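Unit 4: Packaging and Shelf Life
Notes for week 3, Food Supply and Storage. Instructor: Halima Minja

Shelf life is the time a product stays safe and acceptable to the buyer. The two are separate. Stale crackers are safe, but no one buys them twice. Most date labels deal with quality, so read the wording before you decide what a date means.

Four things shorten shelf life: oxygen, light, moisture and heat. A package can block the first three. Heat is a storage problem, and the Callville warehouse case (reader, page 21) shows what one warm December did to a stock of 2700 cases of juice.
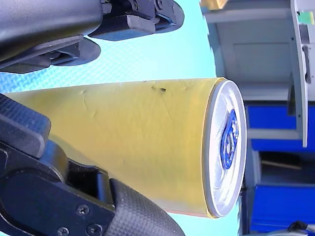
Fig. 2. Drink can with light creasing and small dents in the body.

Metal and glass both keep oxygen out well. Glass lets light through unless it is colored. Plastic bottles let gas pass slowly - carbonated drinks in plastic go flat sooner than the same drinks in glass.

Cartons are layered. Paper gives stiffness, and the plastic layers keep liquid in.

For next class: read Royer, chapter 13, and bring one label from home. Obadia Tanui's group presents first.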